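Menadberg hut to hut in June – is the high pass possible without crampons?

Category: Trekking & Hut Tours > Route Questions
Posted 10 June 2022 by Joonas Sjöberg

Hello all,

I am planning the Menadberg circuit for the end of this month with my sister. We want to begin in Skindness, sleep the first night at the lower hut, cross the pass on the second day and come down to Skorkine. After this there is one more day along the river back to the road. I have the Delorme guidebook, but my copy is old and the chapter about the pass has only half a page.

My questions are these:

1. Is the north side of the pass normally free of snow at the end of June? The book says "late snow possible" and nothing more.
2. Do we need crampons, or are the small spikes for shoes enough?
3. Can we buy gas in Skorkine? We come by train and then bus, so I can carry a cartridge with me, but I would like to carry only one small.
4. Is it necessary to book the lower hut? I wrote to them two times and have no answer.

We both walk a lot, but mostly in forest and on fells at home, where a climb of 500 meters is already a big day. The first climb from Skindness is 1000 meters if I read the map correctly. I am not afraid of the distance, only of hard snow in the morning. My sister has no experience with an ice axe and I have used one on a course in December, on a small hill.

Thank you for any help. I also accept advice to go another way.

2 answers

Answer 1 – accepted by the asker

I have crossed this pass four times, two of them in June, so I will try to go through your points.

The snow. The south side, which you go up, is dry early. The north side holds a long snowfield under the top, and in a normal year it is still there at the end of June. The upper part is steep for the length of maybe two rope lengths, then it becomes easy and you can walk down like on a meadow. If you cross after eleven in the morning the surface is usually soft and you kick good steps. If you cross at seven it can be like glass. From the lower hut many people start too early because they read that one must always start early in mountains. On this pass I would eat breakfast slowly.

Crampons. I would take light ones, with real points at the front of the foot. The small spikes with chains are good for a frozen path but on the steep part they turn under the shoe. An axe is nice to have, but for your sister two poles with the big baskets are better than an axe she does not know how to hold. Practice stopping a slide before you go, on a snow patch with a safe flat end.

The map. Be careful with the height. The number 3519 on the map is the summit to the east, not the pass. I met two people who thought they must go to 3519 and were already making a plan to turn around. The marked path goes left at the big cairn, and the paint marks are yellow on the way up and red on the other side, I don't know why.

Gas. The shop in Skorkine sells the screw type, but in small number, and they are closed for a long lunch. If you arrive in the afternoon before five you will be fine. The pierced type you will not find there.

The hut. They don't answer mail before the season opens. Call by telephone in the evening, after the dinner is served. There are mattresses in the winter room also, which is open all year, but then you must bring your own blanket or sleeping bag. Payment is in cash only, and they did not like my note of 100, so take smaller ones.

If the weather is bad on the second day there is an alternative by the lake. It is longer and a little boring, but it never goes above the snow line in summer, and you still arrive to Skorkine the same evening – late, but the same evening.

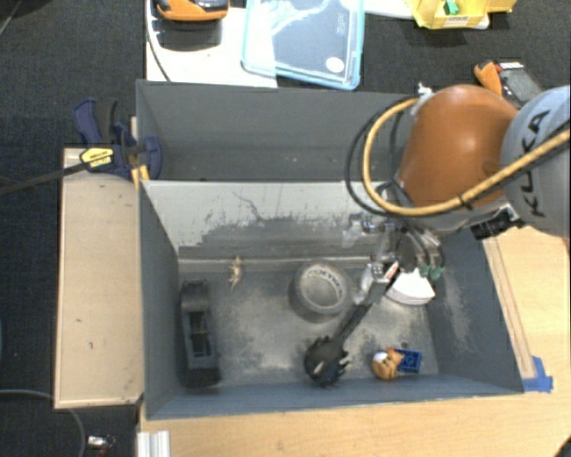

KUKA arm above a grey bin

One more thing which is not in your list: the bridge after the second farm below Skorkine was taken away by the water two springs ago. There is a new one farther down. Old books, also the Delorme, show the old place. Follow the wide track and don't go into the alder bushes.

Answer 2

did it last year in trail runners with no spikes and was OK, but it was August so maybe it does not help you. The soup in the lower hut is very good. Take mosquito spray for the river day!!

Comment from Joonas Sjöberg

Thank you both. I have called to the hut and we have two beds. We will rent light crampons in Skindness and cross around noon, and if the snow looks bad from the top we come back down and take the lake way. I did not know about the bridge, so this was very useful.

Related questions
Which bus goes to Skindness on holidays?
Light crampons on soft boots, does it hold?
Lake path to Skorkine with a dog
Wild camping rules in the Menadberg valleys
Old Delorme guidebooks, what is out of date?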